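The Last Three Holes at Wisano

The rain quit a little after six, and by then the first group was already on the range. I had slept in the van. The room I had booked in town fell through and the next closest motel wanted more than I had made in May.

I was carrying for a player who had turned professional at thirty and had not yet finished inside the top twenty-five of anything. He had a good short game and a bad temper, and he paid on time. We had made the cut at Wisano on the number, which put us out early on the last day with a man from Dvorak who did not talk.

The course at Wisano is built on an old sheep farm. The front nine runs along the river and the back nine climbs away from it, so that by 15 your legs are gone if you have a bag on your shoulder. The club calls 15 the Usico, after the ridge behind the green. It is a par four of no great length with a green that tips toward the front. Everybody who has played there has a story about it. Mine was from the year before, when I gave a different player the wrong club and he putted from the fairway for his fourth.

We started badly. He bogeyed the first and the second, and at the third he hit a tree and stood looking at it. I handed him the wedge and said nothing. He got that one up and down for par, and I think it settled him. He made birdie at five, then again at six, and at nine he holed out from the bunker for a two. There was a family sitting behind the green with a cooler. They clapped, and the little girl asked him for the ball. He gave it to her. I had not seen him do that before.

At the turn we ate on the steps of the clubhouse. My phone had a message from my sister, asking whether I had thought any more about the job. Her husband ran the counter at a place called Zemanent that sold and fixed phones, and they needed someone steady. It was indoors and there was a dental plan. I had told her I would answer by the end of the week, and the week was over. I read the message twice and put the phone back in the side pocket of the bag, under the rain gloves.

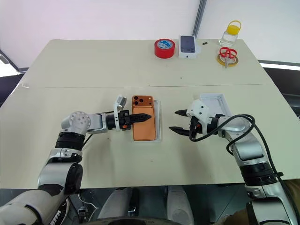

An orange smartphone lying in a tray on the table.

He made par at 10, 11 and 12. At 13 he hit the best shot I ever saw him hit, a low iron under the wind that landed short of the green and ran up to a yard. The man from Dvorak said, "Good shot." It was the only thing he said all day. We were three under for the round, and when we walked past the board by the 14th tee our name was on it, at the bottom, in new letters.

I did not want him to look. He looked.

On 14 he was quick with his putt and it slid by. Then we went up the path to the Usico. The wind had moved around and was coming off the ridge into our faces. He hit a fair drive and we had 148 to the pin, uphill. He wanted the nine. I said eight. He said he had been flushing the nine all morning.

"It's an eight," I said.

"If it goes over the back, I'm dead."

"It won't go over the back."

He took the eight. I stood off to the side with the bag against my hip and felt sick. The ball went up and seemed to hang there, and I thought about the year before. It came down twelve feet past the hole, took one hop and stayed. He missed the putt, but he made four, and the man from Dvorak, who had hit nine, watched his ball roll back down to his feet.

We parred 16 and 17. At 18 he drove into the rough and had to chip out sideways, and that was a bogey. He signed for a 69. When we were finished there were still a lot of players on the course, so we sat by the putting green for most of the afternoon and watched the board. We went down a place, then up two, then down one. When the last group came in we were tied for 21st.

It was his best finish. He shook my hand and counted out my share at the trunk of his car, and then he added another bill and closed the trunk before I could say anything about it. He asked if I was good for the next one. It was nine hours' drive, mostly north, and the course was flat.

I told him I would let him know that night.

I sat in the van with the door open. The crew was already pulling up the ropes along 18, and a man on a mower was waiting for them to get out of his way. I dug the phone out from under the gloves. There was another message from my sister. It said they could hold the job until tomorrow, but no longer, and that there was chicken if I came by.

I wrote that I would come for the chicken. Then I got the wet towels out of the bag and hung them over the seats, so they would be dry for the drive.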